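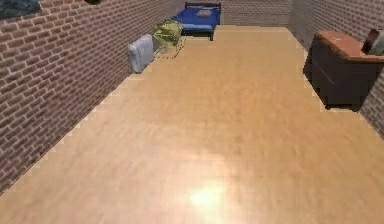

Nirato 地板养护油(哑光型)

产品编号:NR-116
包装规格:500毫升罐装
生产商:Lerkley
适用范围:室内实木地板、实木楼梯踏板、实木复合地板(表层须为未上漆木材)

产品说明

Nirato 是一款以植物油为基料的木地板养护油,用于未上漆木地板的首次处理,也用于已上油地板的日常翻新。油料渗入木材表层后固化,不形成漆膜,因此局部磨损后可以只修补磨损的部位,不必整屋打磨。

哑光型干透后光泽较低,适合不希望地面反光过强的房间。同系列另有丝光型,两种型号可以先后使用,但最终光泽以最后一遍为准。哑光型在罐内静置后会有沉淀,这是消光粉,使用前须从罐底向上充分搅匀。搅拌不足时,同一罐油前半部分和后半部分刷出来的光泽会不一致,大面积施工时尤其明显。

本产品不含着色剂。浅色木材上油后颜色会略微变深变暖,橡木和白蜡木变化较小,松木变化较大,胡桃木和烟熏橡木会明显变深。建议先在边角料或家具遮挡处试刷,等完全干透后再看颜色。

适用与不适用的地面

适用:
橡木、白蜡木、桦木、松木、落叶松、山毛榉
旧地板打磨后的裸木面
以前用油处理过、现已发干发白的地板

不适用:
已刷清漆或聚氨酯漆的地板
强化复合地板、竹丝板、软木板
桑拿房、淋浴间等长期积水的场所
打过蜡而没有彻底除蜡的地板

柚木、重蚁木等含油量高的热带木材吸收慢,干燥时间会延长很多,请在施工前与我们联系,我们会另外提供操作说明。

判断旧地板有没有上漆,可以在不显眼的位置滴一滴水。水珠长时间停在表面不渗,多半有漆或蜡;木材很快变深,说明表面是开放的,可以上油。

施工前的准备

地面含水率应低于12%,室温在15至25摄氏度之间。新铺的地板应在房间里放置到尺寸稳定后再处理。地暖须提前一天关闭,施工结束两天后再逐步升温。

打磨的最后一道砂纸用120目。砂得太细,木材表面被磨亮,油吃不进去;砂得太粗,干燥后会看到横向划痕。靠墙一圈通常要换用边角打磨机,目数应与中间一致,否则沿墙会出现一条颜色不同的带子。砖墙、石墙等不平整的墙面旁边,踢脚线最好在上油之后再装。

打磨后用吸尘器吸两遍,再用微湿的布擦去浮尘,等地面干透。墙根和板缝里的灰容易被漏掉,上油后会结成深色颗粒。

上油步骤

1. 搅匀油料,倒入浅盘。不要直接把油倒在地面上。
2. 用短毛滚筒或宽刷顺木纹薄涂,每次处理两到三块板的宽度,从房间最里端往门口退。
3. 等待20分钟。发现有地方已经吸干、颜色发哑,就补一点油。
4. 用无绒棉布或单盘机加白垫,把表面没有吸进去的油全部擦掉。擦完后用手摸,应当不粘手。
5. 间隔12小时后涂第二遍,用量是第一遍的一半,同样擦净。

松木和旧地板吸油多,可能需要第三遍。判断方法是看第二遍干后表面是否均匀,有发白发干的斑块就再涂一遍。

第四步最容易做得不够。多余的油留在表面会长时间发粘,沾灰以后很难清理。如果已经出现这种情况,可以倒少量新油在白垫上,把发粘的地方磨开,再马上擦干。

干燥与使用

24小时后可以穿袜子行走,3天后可以搬入家具,7天后可以铺地毯和用湿布清洁。7天之内不要让水停留在地面上。温度低或通风差时,以上时间都要延长。

家具脚请贴毛毡垫。橡胶和软塑料垫可能在油面上留下印子,固化期内尤其要避免。

日常养护

平时吸尘或干拖即可。需要湿拖时用拧干的拖把,水里加少量地板皂,不要用含氨或含漂白成分的清洁剂,也不要使用蒸汽拖把。

走动多的地方,如门厅、厨房和过道,一年补油一次;卧室和书房两到三年一次。补油前先清洗并彻底晾干,薄涂一遍后擦净。补油只做发干的部分就可以,接缝处用布往外抹开,一般看不出界线。

水渍和轻微划痕可以用180目砂纸顺木纹轻磨,再点涂少量油。深色的铁锈斑要先用草酸处理,冲净晾干后再上油。

耗量

每罐500毫升,首次处理两遍可涂6至8平方米,翻新一遍可涂15至20平方米。实际耗量取决于树种、砂纸目数和地板新旧。整屋施工时建议使用同一批号,批号印在罐底。

安全须知

沾油的布、垫子和打磨粉尘有自燃的危险。使用后应立即浸入水中,或放进密闭的金属容器,不可揉成团丢进垃圾桶。布也可以完全摊开,在室外单层晾干后再丢弃。

施工时保持通风,戴丁腈手套。皮肤沾到后用肥皂水清洗。入眼须用清水冲洗并就医。请放在儿童接触不到的地方。

贮存

未开封的罐子在5至25摄氏度下可存放2年。开封后盖紧盖子,六个月内用完。剩油较少时换到小瓶里,减少与空气接触。表面结皮的油可以揭去皮后过滤使用,整体变稠的不要再用。

配套产品

Rätsep 地板皂,1升装
Grimport 白色打磨垫,适配16英寸单盘机
Grimport 无绒棉布,2条装
Nirato 地板养护油(丝光型),500毫升

订购与咨询

单罐现货供应。订购量较大的工程请提前联系,说明树种、面积和地板现状,以便核算用量并安排同一批号。试用小样为20毫升,可随订单附寄,每个地址限一份。

已开封的产品不接受退货。运输中罐体变形但没有渗漏的,不影响使用;有渗漏请保留包装并拍照。

技术咨询:Merike Kuusk
订单与发货:Dalia Toom

本页内容更新于11月20日。旧版说明中第二遍的间隔时间为8小时,现改为12小时,请以本页为准。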